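Chapter 7
Comparing Grippers Without Fooling Yourself

Anyone who has sat through a vendor demo knows how it goes. The gripper closes on a foam cube, the cube goes up, and a number appears on a slide. This chapter is about what to do with that number, and our advice is to begin by distrusting it.

Take the Hiswood trial, which we will use throughout. Two sets of fingers were compared over 207 attempts each. The first set scored 61 more successful grasps than the second, and the report called the matter settled. When Fitico repeated the work with a different operator and a different table, most of the gap went away. The fingers were the same. The lighting, the order of the objects and the patience of the person holding the tool were all different, and the first report had recorded none of them.

Hand-held grippers make this worse in one respect. A person corrects a bad approach without noticing, so a weak finger design can borrow skill from a strong wrist. They are still useful – cheap, quick to set up, easy to carry to a real room – but a score from one is partly a score for the human.

Small objects on a shiny tabletop are a fair place to start, with daylight coming in from the side.
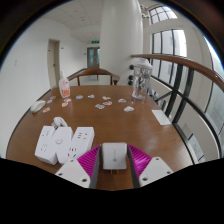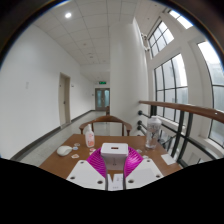
Section 7.1 covers what to write down before the first attempt. Section 7.2 deals with the D'Souza sheet, a one-page log that we like more than its scoring rule, which treats a dropped object and a missed one as the same failure. In Section 7.3 we return to Hiswood and ask how many attempts would have been enough. Readers who have met the Eder method elsewhere should work through Exercise 2 before trusting it here.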